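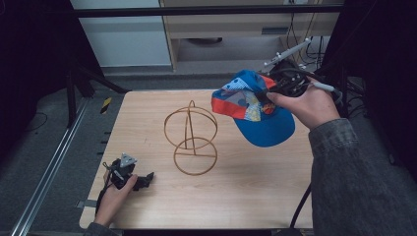

Catalog page 14

Arnordale Hand-Held Gripper Pair, Classroom Set

The Arnordale pair is a set of two black grippers that students hold and work by hand, one in each hand. It was put together for high school robotics clubs and first-year college courses where a class records its own handling tasks and then uses the recordings for a project. No robot arm is needed to start. A club can spend its first term on recording alone and add an arm later.

The hat task

Placing a cap on a wire hat stand is the third exercise in the course book and the one most clubs choose for their spring show. The right gripper takes the cap by the crown and brings it over to the stand. The left gripper stays low near the tabletop and can be used to steady the stand by its lower ring. A soft cap changes shape in the jaws, so students have to think about where they grip it and how far they turn it before letting go. Caps with a patterned crown and a plain brim in a different color are easier to follow when the class reviews its recordings.

Any light wire stand with a round base will do. Heavier stands with a solid head form make the task too easy for second-year groups.

What is in the set

Right-hand gripper with cable
Left-hand gripper with cable
Marker plates and mounts
Spare jaw pads
Cable ties and hook-and-loop straps
Bruna recording software, classroom license
Printed course book, 14 exercises
Wire hat stand, practice cap and folding crate

The computer, table and overhead frame are not included. Schools that already own a Barbier frame can use it without an adapter. Other frames need the clamp kit, sold separately.

Setting up

Use a table with a plain top and clear it of everything except the task items. Leave enough floor on both sides for cables to hang freely. Cables pulled tight across the table edge are the most common cause of a bad recording. Students should stand with both elbows clear of the table and hold each gripper from underneath, fingers around the handle.

Check both marker plates at the start of each session. Wipe them with a dry cloth. Do not use alcohol or window cleaner, which will lift the printed dots.

Dark curtains behind the work area help in rooms with large windows. If curtains are not possible, pull the blinds and work with the ceiling lights on.

Working in teams

The course book is written for teams of 2. One student handles the grippers and the other starts and stops the recording, resets the table and keeps the log. They trade places at the end of each block. A block is 50 recordings of the same task, and a finished hat project calls for 600 recordings in all. Most clubs that meet weekly reach that number in one term if two teams share the work.

Log sheets are in the back of the book and may be copied. Each line has space for the operator, the starting position of the cap, and whether the cap stayed on the stand. Failed attempts are kept and marked as failed. Please do not delete them, as exercise nine uses them.

From a club using the set

Jummai Ajayi runs the after-school robotics club at Poltville High and sent us these notes:

"We started with blocks and cups and moved to caps in the second month. The kids found the cap much harder than they expected. Turning it over in the air is the slow part, and the left-handed students wanted to switch which gripper did the lifting. The book does not cover that, but the software lets you swap sides in the settings. I would buy extra jaw pads with the first order. We wore ours down before March."

Left-handed setup will be added to the next printing of the course book. Until then, the swap is under Session, then Hands.

Poltville Challenge

Clubs that own the set may enter the Poltville Challenge, held each spring. The hat task is one of the events. Entries need a full log, the recordings and a short written report by the students. Rules and the entry form come with the course book.

Ordering

Sold as a set only. Single replacement grippers are available to registered schools. Please state left or right when ordering. Purchase orders accepted. Allow extra time for orders placed at the start of the school year.

Related items: Arnordale jaw pads, Arnordale clamp kit, Bruna additional license, Barbier table frame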